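In praise of the long worktop

I have lived with four kitchens now and I can tell you the length of the worktop in every one of them, which is more than I can say for the names of my old neighbours. Give me length! Forget the island, forget the boiling tap, forget the fridge that writes your shopping list. One unbroken run of surface, wall behind it, cupboards under it, and I'm happy.

My first kitchen, in a flat above a shoe shop in Dullanwood, had a bit of counter the size of a tea tray between the hob and the sink. I chopped onions on top of the washing machine for two years (during the spin cycle, once, and never again). You can cook like that, of course you can, people cook wonderful things on far less. But you cook one thing at a time, and you put everything away before you start the next, and half the evening goes on moving the bread bin.

Then I went to supper at Chae-won Na's. She had knocked two cupboards and a dead chimney breast out of the way and put in a single stretch from the back door to the window, and there were three of us working at it side by side, all talking, all making a mess, and I came home quite giddy. Dough at one end, washing-up at the other, and a clear space in between where somebody could lean with a drink and be no use at all. I wanted it more than I have ever wanted a car.

Kitchen planners love their triangle, sink to cooker to fridge, and it's a fine idea as far as it goes. It tells you how far you'll walk. It says very little about where you'll put down the hot tray, and that is the question I ask ten times a night.

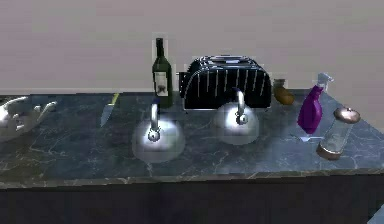 Image: Drukier / Ostelard kitchen renders

I'm also firmly on the side of leaving things out. The toaster, the kettle, the pepper, the bottle you're halfway through: let them live on top, where you can reach them. A bare worktop looks lovely in a brochure, but I use my toaster every morning at 7 and I don't want to fetch it from a cupboard like a suitcase. With enough length you can have the clutter and still roll out pastry.

As for what it's made of, I'm easy. Marble is beautiful and cold, which pastry likes, though lemon juice will mark it. My own is beech, oiled every February, and it has a black ring where Dong-geon Shin put down a casserole. It cost me nearly 1,000 pounds, fitted, and I'd pay it again tomorrow, ring and all.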